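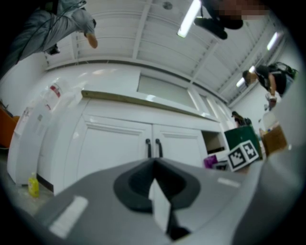

Kitchen and laundry, end-of-year check before the unit is closed for the holidays. Start at the sink and work outward. Open every lower cupboard and look at the floor of it with a torch. On a white cabinet with a pair of panelled doors and dark bar handles, pull each handle and feel for play at the screws. Run a hand along the front edge of the countertop for lifting.

23/12/2018
By Marilou Javier

1. Water shut-off under sink — turns freely. OK.
2. Drain trap — dry to the touch. OK.
3. Dishwasher hose — slight kink behind the bracket. Straightened, look again in January.
4. Range hood filter — greasy. Soak and refit.
5. Smoke alarm — tested, loud. Battery replaced anyway.
6. Fire extinguisher — gauge in the green, tag expired. Dexter to book the service in Rirkville.
7. Power point beside the kettle — cover plate cracked. Do not use until replaced.
8. Hot water tank — relief valve not tested, couldn't reach it. Needs the short ladder.

Water meter read 3000 on leaving. Spare key is with Anikó Farkas in unit 92.

Last updated: January, item 3 rechecked, no kink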